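3.2 腕部视角下的透明曲面接近策略

前述开环轨迹在处理透明或半透明部件时误差较大,主要原因是外部深度相机在玻璃表面返回的点云稀疏且不连续,曲面边缘附近尤为明显。为此,本节将观测源切换为腕部相机,并在接近阶段引入基于轮廓的局部修正。设末端在时刻 t 的位姿为 T(t),腕部相机与夹爪之间为刚性连接,手眼外参 X 在实验前标定一次,之后不再更新。夹爪本体始终位于图像下方,两指的像素位置仅取决于开度,因此可作为固定参照,用于检查外参是否漂移。

策略网络的输入为连续 4 帧腕部图像以及当前夹爪开度,输出为末端坐标系下的增量位移和开度指令。图像编码器沿用 Gresula 的主干结构,冻结前三个阶段,仅微调最后一个阶段和投影层。与 Parry 早先的实现(以下记为 Brelier 基线)相比,我们去掉了深度分支,改用边缘响应图作为辅助通道。边缘响应图由原图经固定滤波得到,不含可学习参数,推理开销可以忽略。

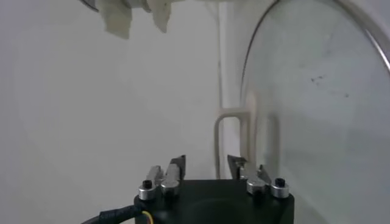

图 3 接近阶段的腕部相机图像。夹爪处于张开状态,两指间无物体;右侧为弧形透明玻璃面板,其上缘可见细金属边。

在此类视角下,玻璃区域与白色背景的灰度差很小,直接分割透明区域的结果不稳定。金属边则具有连续的弧形轮廓,梯度方向变化平缓,适合作为几何约束。我们对边缘响应图进行弧段拟合,以拟合残差作为置信度 c;当 c 低于阈值时,网络输出的横向增量按比例衰减,纵向增量保持不变。玻璃表面的斑点和透过玻璃看到的物体会产生伪边缘,但其长度通常较短,可由最小弧长条件剔除。透过曲面观察到的背景部件存在畸变,故不参与位姿估计。

夹爪自身的遮挡需单独处理。两指及其安装件表面为金属,高光会随末端姿态移动,若不加掩膜,弧段拟合易被吸引到指端附近。掩膜由夹爪模型按当前开度投影生成,并向外膨胀 12 个像素。线缆形状随关节运动变化,无法由刚体模型给出,因此在训练中以随机曲线覆盖图像左下区域,降低网络对该区域纹理的依赖。

训练数据由遥操作采集,2 月完成全部录制,共分 11 个初始位姿组,其中 3 组仅用于测试。每条轨迹自夹爪张开时开始,至指端到达目标接触点前的预备位置结束,不包含接触后的操作。这样划分是为了将接近误差与抓取误差分开统计,后者见 3.4 节。损失函数由位移回归项、开度回归项和弧段一致性项加权构成,权重在验证集上选定后,对所有实验保持不变。

消融结果表明,去除弧段一致性项后,横向误差的增大集中在玻璃占据图像较大面积的轨迹上,对其余轨迹影响较小。去除自遮挡掩膜的影响则更为均匀,各测试组的误差均有上升。恢复 Brelier 基线中的深度分支未带来可观测的改善,训练时间反而延长。

上述方法仍依赖可见的刚性边缘。对于无边框的玻璃件,弧段拟合缺少可靠输入,置信度长期处于低位,横向修正趋于失效,末端只能沿初始方向缓慢前进。3.3 节给出在该情形下切换至力反馈搜索的判据。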